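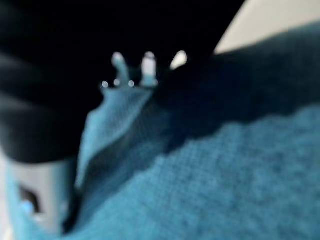 Black and grey, close up.

Home | Stories | Poems | Archive | Submit

The Flaltau Road

Roxana Moldovan had the keys to her aunt's house for two days before she drove out there. It was February and the road to Flaltau hadn't been graded since spring. She took it slowly, with the windows up against the dust.

The house looked smaller. Someone had mown a strip from the gate to the verandah and left the rest. She let herself in and stood in the kitchen, then opened the window over the sink.

She started with the drawers. String, candles, a tin of buttons, the manual for a fridge that had gone to the tip years ago. In the last one was an envelope with her own name on it, in her aunt's square capitals. Inside were 50 dollars and a receipt from Celton Hardware for a pair of hinges.

She sat down and looked at the receipt. There was nothing on the back.

At noon a ute pulled up and Ramil Pascual got out with a loaf of bread under his arm. He had the next block over.

'You'll be selling,' he said.

'I don't know yet.'

'She said you'd say that.' He put the bread on the table. 'Did she leave you the money for the gate?'

Roxana held up the envelope.

'She owed me that,' he said. 'I hung it for her in winter. I told her to forget it, so she said she'd give it to you and you could argue with me.'

They argued for a while. He wouldn't take it. She cut the bread and found some jam that was still good, and they ate standing up, the way her aunt always had.

'Fernanda Azevedo wants the piano,' he said. 'If you don't.'

'Does she play?'

'No. Her girl does, a bit.'

Roxana went through to the front room and lifted the lid. Two of the low notes were dead. She played the only tune she knew, leaving gaps where they should have been, and Ramil waited in the doorway with his hat in his hands until she had finished.

'Tell her she can come on Saturday,' she said.

After he left she walked down to the gate. It swung easily – you could move it with one finger. She opened it and shut it again. Then she folded the money into the envelope, crossed the paddock and put it in his letterbox, under a stone.

When she got back the kitchen smelled of cut grass. She pulled out the next drawer.

5 comments | 50 shares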